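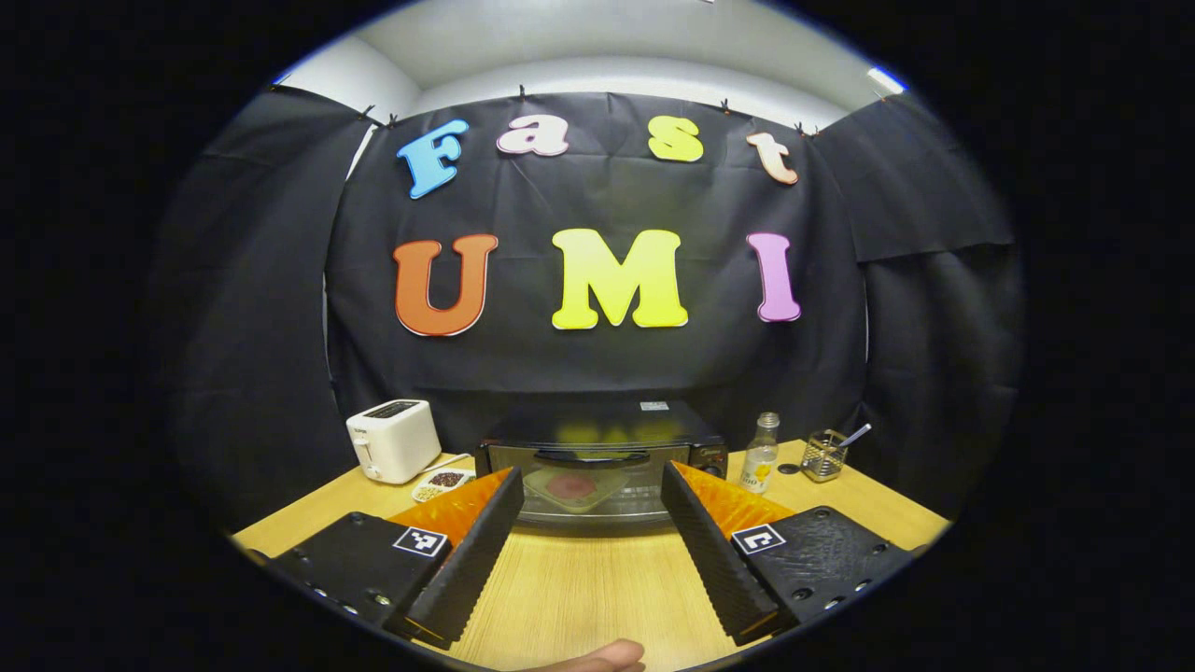 Unit 4: Fabric Backdrops and Mounted Lettering
Course notes, Display and Exhibit Setup
Instructor: Boyang Ding
Revised 04/12/2019

4.1 Scope

These notes cover soft backdrops for tabletop displays: choice of cloth, hanging, side returns, lettering, and the arrangement of objects in front. Rigid panels are treated in Unit 5. Students should have read the Custita load sheet before the practical session.

4.2 Cloth

Black is the default color for this course. It hides wall joints and outlet plates and gives strong contrast with both pale and saturated letters. Its drawbacks are lint, visible fold lines, and a tendency to swallow dark objects placed directly in front of it.

Cut the cloth wider than the wall area to be covered. For the practical, allow 20 cm of extra width at each side and a hem of 4 cm along the top. Press from the back at low heat. Do not press after letters have been applied.

4.3 Hanging with clips

Small spring clips along the upper hem are sufficient for light cloth. Place the two corner clips first, pull the hem straight between them, then fill in the remaining clips at even spacing. A hem that sags between clips will show as a scalloped line against a white wall. Correct this by moving clips, not by pulling the bottom edge, which transfers the load to the corners.

Clips that match the cloth are less noticeable than metal ones. Where the wall above the hem is white, the clip bodies will still be visible and should sit at the same height.

4.4 Side curtains

A side curtain closes the gap between the backdrop and the room. It may be butted against the main cloth or lapped over it. Lapping is preferred. The free edge can be folded back on itself to give a clean vertical, or left to drape if the display is informal. When both pieces are black the lap reads only as a fold, and small errors in alignment can be ignored.

4.5 Lettering

Cut-out letters should carry a thin outline in white or another light tone when mounted on dark cloth. The outline separates the letter from the ground and makes minor cutting errors less apparent.

For two rows, set the lower row larger if it carries the name and the upper row is a modifier. Mixed colors are acceptable with a single rounded typeface. Avoid placing two similar pastels side by side.

Procedure:
Mark the center of the cloth with chalk.
Lay out both rows on the floor and photograph them.
Fix the middle letters first and work outward.
Check the baseline from 200 cm away.
Refix any letter that has dropped or tilted. End letters are the usual offenders.

4.6 Objects on the table

Keep appliances below the lowest row of letters. A black appliance against black cloth loses its outline and needs a light tabletop under it. A white toaster has the opposite property and will draw the eye first, so it is normally placed to one side. Power cords should run behind the objects. A white cord on light wood is tolerable; a black one is not.

Loose foods such as beans or grains are shown in a shallow white dish. Keep the two materials in separate heaps.

4.7 Practical

Groups will build one backdrop each in the Dromcombe room in October. The exercise is marked out of 100, with 20 points for the hem line. Bring your own chalk.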